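So Bruvel have put out their note on the November fault with the Pornirville gripper. I've read it twice. I run a small test bench with the same model and I don't buy it.

Short version of theirs: the fingers closed when they'd been told to open, it happened 4 times in 400 cycles, and the cause was "operator handling". Case closed, have a nice winter.

Four in 400 is one in a hundred. If your car's brakes did that you wouldn't be reading a note, you'd be in a ditch.
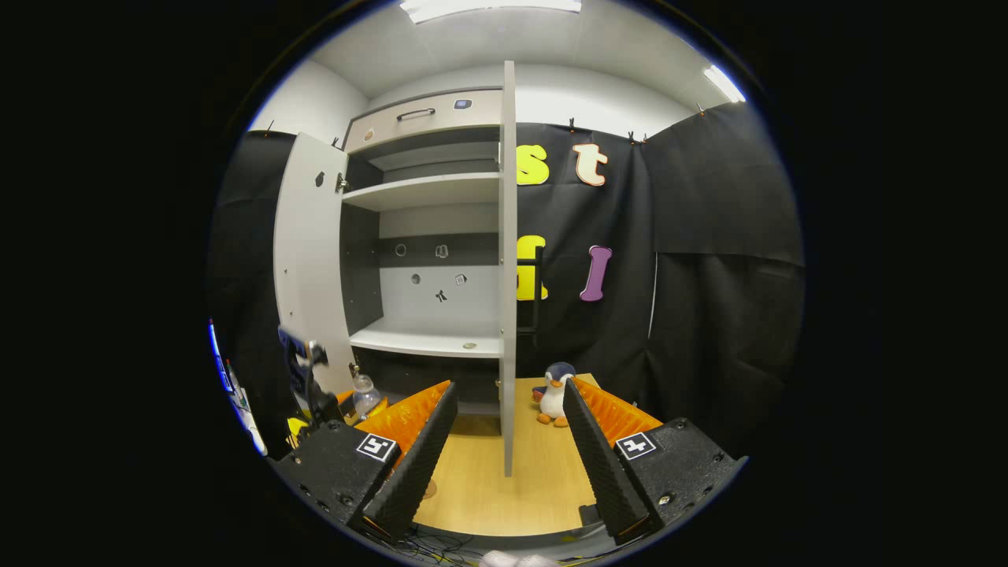
My own money is on the wiring. Every version of this fault I've had came when the wrist was turned hard over, and it went away when I straightened it. Look at the dark cables tangled across the base between the two fingers. Thin stuff, right where everything moves. The note gives cables one line, and that line says they were "inspected". By whom, and with the wrist at what angle?

Also "operator handling" covers anything from dropping it down the stairs to picking it up. Which was it?

Idahosa (the reseller, for those asking) told me a firmware update sorts it. I put it on. Nine days later, same fault, wrist turned, fingers shut on my glove. Glove's fine. So am I, ta.

The lab at Biltelberg say they've had 2 of these themselves and were told it was a one-off. Both times.

I'd like the raw logs, with wrist angle. I've asked. Until I get them mine stays unplugged whenever my hands are near it, and I'd suggest yours does too.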